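Stindo Bench Kit for Pick-and-Place Trials

Gridded sheet, lidded pot, small objects and a rule booklet that somebody will have to read
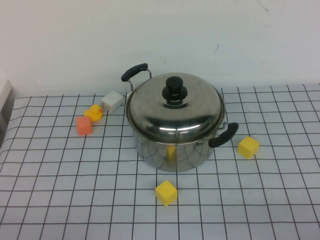
Bench set with the lid on: steel pot, foam cubes, rubber duck and white block on the gridded sheet.

Most arguments about a robot's success rate are arguments about what was on the table. One team uses a fresh sheet and a pot parked in the same spot every time, another uses whatever came out of the kitchen, and both report a splendid score. The Stindo kit gives you the same things to pick up and the same rules for picking them up. It will not improve your robot, but it may improve your meetings.

What the rules ask for

Write down the start layout before the run, using the grid. "Left a bit" is not a position.
Leave the sheet as it lies between runs. Small ripples are allowed. Smoothing it out halfway through a bad afternoon is not.
A pick counts when the object is held clear of the sheet for 8 seconds. Pushing the duck into the pot's side is a collision, however gentle it looked.
Lid tasks start with the lid seated. Knob or rim, your choice, but say which.
Shiny steel stays shiny. Dulling spray on the pot puts your results in a separate table, where they will be lonely.
Any run touched by a human hand is logged as touched. Helpful nudges included.
Stop button within reach of the person watching, and the person watching should be watching.

How many runs

We ask for 10 runs per layout and all of them reported. Viktória Vörös, who wrote the rules, has heard every reason for leaving out the first one and accepts none of them.

Wear and replacement

Foam cubes lose their shape after enough squeezing. Swap them after 2000 grasps or when a corner stays flat - whichever comes first. Scratches on the pot are fine, dents are not.

Ordering

Part number 508, rule booklet included. Spare cubes and sheets are sold separately. For questions about scoring, write to Thomas Sala at the Stindo bench desk and attach the full log, including the runs you would prefer he didn't see.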